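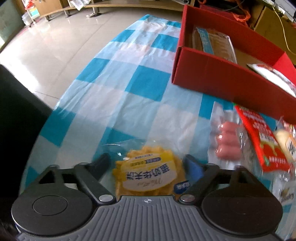

El Rustia sigue vivo, y eso que hizo lo posible por evitarlo

Boletín del abonado, 26/10/18

Perdía el Rustia por cuatro carreras en la séptima entrada y en la grada de sol ya se discutía dónde cenar. De los 1287 espectadores que anunció la megafonía quedaban bastantes menos, porque la última vez que este equipo remontó algo fue en agosto y contra un rival que había perdido el autobús. Ganamos 7-6. Quien se marchó antes puede decir que lo siguió por la radio; haremos como que le creemos.

Barreto abrió en el montículo con la recta de siempre y la puntería de los días malos. Regaló tres bases por bolas en la primera entrada, lanzó un wild pitch que todavía debe de andar rodando por el aparcamiento y se fue a la ducha en la cuarta con 5-1 en contra. El Rumdale añadió una más en la quinta, nosotros respondimos con otra, y así llegamos al 6-2 y a la conversación sobre la cena.

Entonces Sikumov, que llevaba 30 turnos seguidos sin dar un hit, conectó un doble por la línea de tercera. Él mismo se quedó mirando la bola un segundo de más y casi lo eliminan en segunda por contemplativo. Le siguieron una base por bolas, un toque que pretendía ser de sacrificio y acabó en sencillo, y el jonrón con las bases llenas de Lerato Modise, que puso el empate y tiró una bandeja de refrescos en la fila cuatro. El club lamenta lo de los refrescos, pero poco.

La carrera de la victoria fue menos lucida. En la novena, con dos eliminados y corredor en tercera, el Rumdale falló un elevado que mi sobrina habría atrapado con un cazo. Contó igual que las demás.

«Yo solo quería sacar un elevado», dijo Modise al acabar. El entrenador, más sobrio, habló de corregir el control de los abridores y se negó a comentar el corrido de bases de Sikumov hasta haberlo visto otra vez, a ser posible sentado.

Con este resultado seguimos a un partido del segundo puesto, que da derecho a la eliminatoria y a un viaje de 300 kilómetros en autocar. Las plazas para acompañar al equipo se reservan en taquilla, con el carné y el importe justo. El año pasado un socio intentó pagar con un vale de la cantina y la cola se alargó hasta la calle.

Los abonos de media temporada siguen a la venta. Para el próximo partido en casa se abrirá también la grada de la derecha, así que cabremos 2224. Se ruega no irse en la séptima.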